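Subject: Re: [handlers] Arko hand kit - worth the money or not?
From: Rungnapa Boonyarit
To: handlers list

Somebody wrote:
> We are a small packing shop and the Arko people keep calling. Has anyone on
> here had the kit on loan for more than a demo afternoon? I don't care about
> the brochure. I want to know what it's like with floppy bags and shiny
> wrappers, what wears out first, and whether the Braltach service plan is
> worth adding. We had a Leone two-jaw unit before and it was fine with boxes
> and hopeless with everything else.

Hi all,

Yes, me! We've had the kit in since March and I've been meaning to write it up, so thanks for the push. I'll take the bags first, because that's most of what we handle too and it's where I had the lowest hopes (I also came off a Leone, so I know exactly what you mean about the boxes). 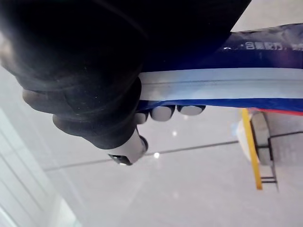

Rungnapa Boonyarit
Trials lead, Brarkero

Glossy plastic packs are where I'd start any test. The soft dark fingers go over the top, the gray pads come up from underneath, and the wrapper gets pinched between them. On that blue pack you can see the wrinkles in the plastic, and wrinkles are what I look at when I'm setting grip force - a smooth tight wrapper will take a firmer squeeze than a baggy one, at least with our stock. We ran 300 picks on mixed bags in the first proper session and 167 of them were the shiny kind. Dropped nine, all told, and seven of those were shiny. Not amazing, but the Leone would have had me on my knees picking stuff up all day.

What I don't like is the setup screen. You get a force slider with no units on it, just a bar, and the saved profiles sort by date and won't sort by name. I ended up with a paper list taped next to the monitor. I asked support whether that was going to change and got a very friendly reply that didn't say yes or no. If you have more than a handful of products, make yourself a naming system on day one, I mean it.

Another thing, the grip profile doesn't carry over when you swap the left and right hands. I lost most of a morning to that! It's in the manual, page 200, in a gray box I had skipped right past.

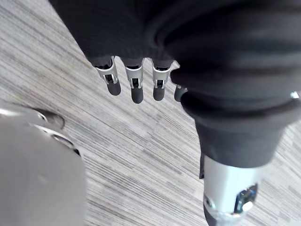

Wear is the part of your question I can say the most about, as I'm the one who does the inspections. My routine is to park the hand pointing down at the floor and go along the fingers one at a time with a flashlight. The joints on these are mostly out in the open, little metal brackets with pins and slots, and the rounded black tips sit right below them, so you can check a finger without taking anything apart. I like that a lot. I'm less happy about the loose black cloth hanging over the top, which has to be lifted out of the way before I can get a look at where the fingers start. Budget a few extra minutes for it. After the first 674 cycles I had one fingertip that turned a bit under my thumb and a pin I wanted to keep an eye on, and that was the whole list. The tip went back on snug and has stayed put.

On the Braltach plan: we took it for the loan period and I'd say wait. They were quick on the phone, no complaints there, but the only thing we called about was the hand swap, and you now know where to find that for free. If you're running two shifts I might feel differently. Ask them to put in writing whether fingertips count as a part or a consumable, I got two answers to that.

Would I buy it? For bags, yes, probably. For boxes keep the Leone if it still runs. I haven't tried anything heavy or anything with a handle, so if someone else on the list has, please jump in.

Happy to send my inspection sheet to anyone who wants it, it's one page and pretty ugly. Mail me off list.

Rungnapa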